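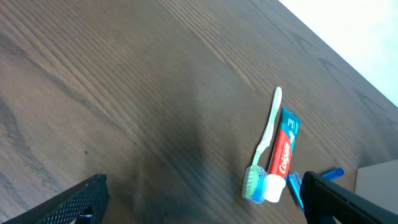

Phone makers should stop selling so many models. Wurnier had 15 handsets on its price list in May, and the differences between most of them come down to a camera lens or a bit of memory. Pick any two from the middle of the list and lay them face down on a dark brown wooden tabletop, with the grain running in long streaks under them, and most owners could not say which one cost more. The people who pay for that are the ones who keep a phone longer than a year.

Every model needs its own software updates. When a company has 15 to look after, the cheaper ones go to the back of the line. My Wurnier got its last security patch 8 months after I bought it. The hardware was fine. The battery still lasted a day. The company had moved on to the next batch.

Drusero does this better. It sells six phones, and all of them get the same update in the same week. The phones are not exciting. The cases are thick and the speakers are weak. But a buyer can walk into a store, read one short chart and know what the extra money pays for.

The usual defense is choice. Joly, which sells through carriers, says that different customers want different things. Some do. Most want a phone that takes decent pictures and keeps working. I looked through the Joly forum on Trakik, where one thread on missing updates had reached 2743 replies. I read the first few pages and did not find anyone asking for another model.

Carriers share the blame. They like having a version of a phone that the store across the street does not carry, and they push for it. That makes prices hard to compare, and it leaves owners waiting while each version is tested.

I would rather see a maker drop half its list and put the money into support. Print the date of the last update on the box, next to the storage size. If a company cannot promise a date for a phone, it should not sell that phone.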